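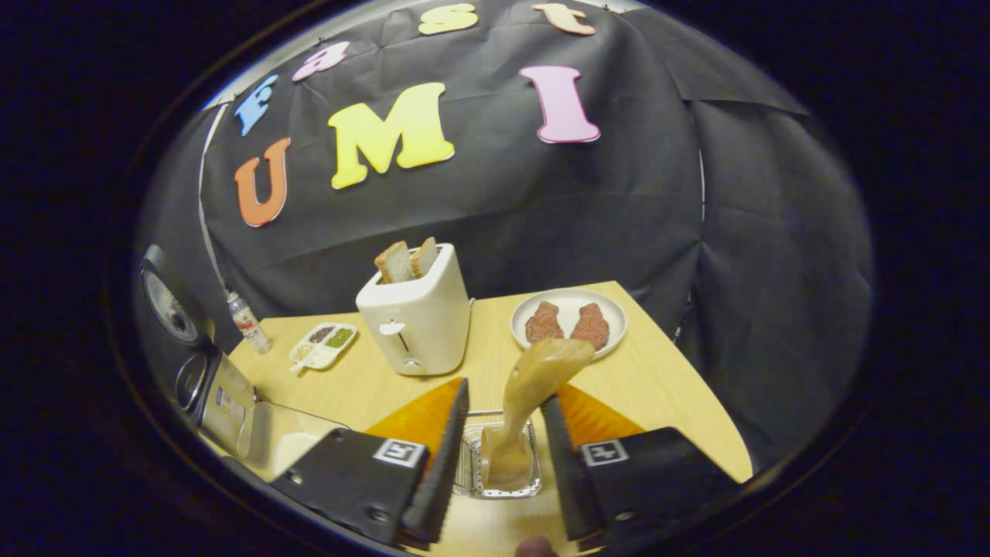

Breakfast at the house: your questions

What time is breakfast?
Half seven till ten, and I'm fairly relaxed about the ten. If you're off on the early ferry, tell me the night before and I'll leave you a tray with a flask (I don't do cooked at five in the morning, sorry, I've tried and I'm no use to anyone).

Is it included in the price?
Yes, for everyone staying. Friends who turn up to join you are welcome too, just let me know so I can get enough eggs in.

Can you do gluten free?
I can! I buy a separate loaf and keep a separate toaster for it in the cupboard, so please ask me before you help yourself. It's a small kitchen and there is flour about, so if you're coeliac, ring me first and we'll talk it through.

Where does the bread come from?
Tadhg Scanlon bakes it down in the village and I collect it on my morning walk with the dog. He shuts for most of October, and then you get mine, which is a bit heavier but lovely with marmalade.

Can I buy the marmalade?
If there's any left – I make it in January and it goes quickly. Jars are on the hall shelf, money in the tin.

Do you have proper coffee?
There's a big cafetière on the go all morning, and decaf if you ask. Tea drinkers get a pot each, no sharing required.

Can we bring the baby down?
Please do. I've 2 high chairs, and no one minds crumbs.

Can I use the kitchen in the evening?
Toast, tea and reheating, yes, up to ten o'clock. Anything with a frying pan, no, as the smell goes straight up to the back bedroom.

Muireann Moriarty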